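Stulstead Residents' Forum
Board: Building Standards and Common Areas
Topic: Patterned wallpaper in the ground floor rooms - proposed revision to Section 2
Status: Open for comment until the May meeting

Posted by: BuildingOffice_Stulstead
2026-03-01

Residents are invited to comment on the proposed revision to Section 2 of the Interior Standards, which governs wall finishes in the shared rooms on the ground floor. The present wording allows "plain painted surfaces in approved colors" and makes no mention of wallpaper. The Office has received several requests to permit patterned paper in the reading room and the east corridor.

The proposed wording is as follows: "Patterned wall coverings may be used in shared rooms, provided that the pattern has been approved in writing and that spare rolls from the same batch are held by the Office."

Comments should address the wording. Questions about individual apartments should be sent to the Office directly, as Section 2 does not apply to them.

Posted by: g_rizzi
Re: proposed revision

I support the revision and would ask that the requirement for spare rolls be kept. The east corridor at Clollham was papered before I moved from there, and when a section was torn during a furniture delivery the replacement roll came from a later batch. The difference in color could be seen from the front door. It was never corrected.

I would suggest that the wording specify a quantity. "Spare rolls" could be read as two or as 10.

Ginevra Rizzi, Apartment 62

Posted by: northstair
Re: proposed revision

I must register an objection. Painted walls can be washed, patched and repainted by the regular contractor in an afternoon. Paper cannot. The corridor receives bicycles, strollers, grocery carts and moving crates, and I do not believe any paper will remain presentable there beyond the second winter.

If the revision goes forward, I ask that it be limited to the reading room.

Posted by: tmk_809
Re: proposed revision

The objection above is reasonable with respect to the corridor, but the statement that paper cannot be washed is out of date. Vinyl-coated papers are sold as washable or scrubbable, and the label on the roll states which. A scrubbable paper may be cleaned with a soft brush and mild soap. My own kitchen has had one for years and I have had no cause to complain.

The greater difficulty is patching. On a small repeat, a patch can be set in with hardly a visible seam. On a large design, the patch must be cut from exactly the same part of the repeat, and a good deal of the roll goes to waste. For that reason I would ask the Office to consider scale before color. I set out below the main types, in the order in which I would prefer them.

1. Small geometric repeats. These are the least trouble to hang and the least trouble to repair. They can look severe in a room with little daylight.

2. Narrow stripes. Repairs are simple, but the walls must be true. The chimney wall in the reading room is not, and a stripe will show it.

3. Large trees and similar designs. The one I have in mind has a pale lilac ground, with dark trunks and branches and leaves filled with checks, florals and paisleys in pink, burgundy and beige. There are butterflies between the trees. It is a handsome paper, but every corner must be planned before the first strip is cut, and I would budget for considerable waste. 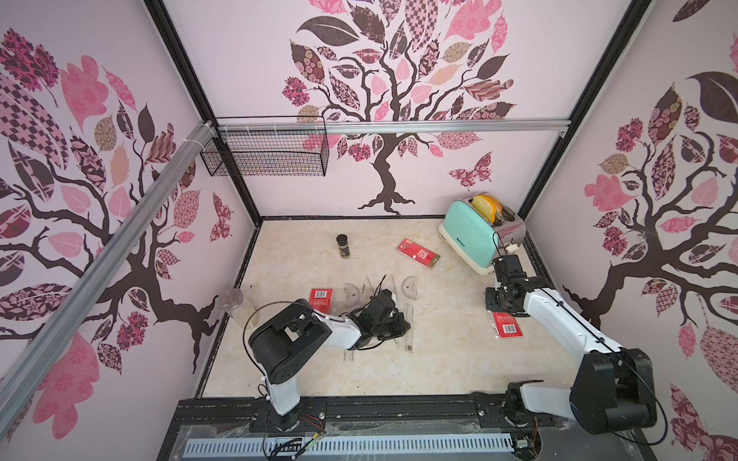
4. Textured papers intended for painting. These hide poor plaster very well. They are also difficult to remove, and I would not wish to leave that task to whoever holds the Office after us.

Posted by: northstair
Re: proposed revision

I thank the previous poster for the correction on washable papers and withdraw that part of my objection. I do not withdraw the rest. Item 3 would be overwhelming in a corridor of that width. Pink and burgundy would also sit badly against the green tile at the entrance.

Posted by: g_rizzi
Re: proposed revision

I do not agree that a large design is unsuited to a shared room. The reading room has a high ceiling and one long wall without a window, and a tree would have space to rise there. A small geometric repeat in the same position would resemble a dentist's office. A single papered wall, with the other three painted to match the ground color, would reduce both the cost and the number of corners to be planned.

The lilac would be acceptable to me. I would be equally content with a gray or a soft green.

Posted by: palumbo_fan
Re: proposed revision

Has the Office obtained a price? The Palumbo showroom on Skatodside will lend sample books for a week against a deposit. I borrowed two last fall. They will also cut a full-length sample for a fee, and I would strongly recommend this for any large pattern - a square the size of a postcard tells one very little about a tree.

The lining paper should be priced as well. The plaster in the reading room has been filled in many places, and an installer is likely to insist on it.

Posted by: BuildingOffice_Stulstead
Re: proposed revision

The Office thanks all contributors. The following points have been noted.

The draft will be amended to state a quantity of spare rolls. The figure will be set once a pattern type has been chosen, as a large repeat requires more.

The corridor and the reading room will be put to separate votes.

No price has been obtained to date. The Office will request sample books from Palumbo and place them on the table in the reading room, where residents may consult them. They are not to be taken upstairs.

Posted by: northstair
Re: proposed revision

Separate votes are satisfactory. I would ask that paint remain on the ballot for both rooms.

Posted by: tmk_809
Re: proposed revision

Seconded. Please also confirm whether the picture rail in the reading room is to stay, as it affects the length of each strip.

Posted by: BuildingOffice_Stulstead
Re: proposed revision

Paint will appear on both ballots. The picture rail will stay.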